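Manifestos and Pledges: What a Promise Is Made Of
Notes for Session 2, Introduction to Local Politics
26 March 2021
By the course tutor
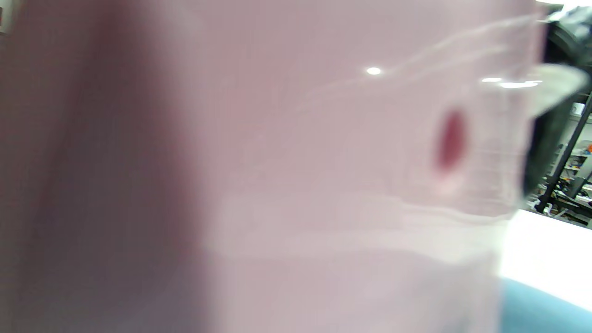 IRNWOOD, May term

Last time we looked at who stands for office. Today we look at what they say in order to get in, and how to read it without losing the will to vote.

Start with the verb. "We will build" is a pledge. "We will work towards building" is a pledge with its coat already on. "We will explore" commits the speaker to a chair and a biscuit.

Then ask three things of any promise: who pays, by when, and could this office do it at all? Candidates for Grurnmont district council have promised lower income tax, over which the council has no say whatever. It went down very well on the doorstep.

Case study: the Wokby bridge. The winning side pledged a footbridge "within 100 days". Work began on day 799. The party's leaflet called this "delivered", as the first 100 days had produced a working group. The margin at the next election was two votes, so do not let anyone tell you voters never notice. Some do, and they live near the river.

Terms to know:
Mandate: what the winner says the voters meant.
Costed: somebody has written a number beside it.
Aspiration: see "explore".

For next session, read the Huttunen handout on coalition agreements, then pick one leaflet and mark every verb in it. 1,000 words at most. Last year's longest essay ran to double that and promised, in its opening line, to be brief.

Comments

marrowfat: Is the Huttunen reading the long version or the short one?

Tutor: Short one. Pages are on the course shelf.

backrow_left: I live near the river. Can confirm.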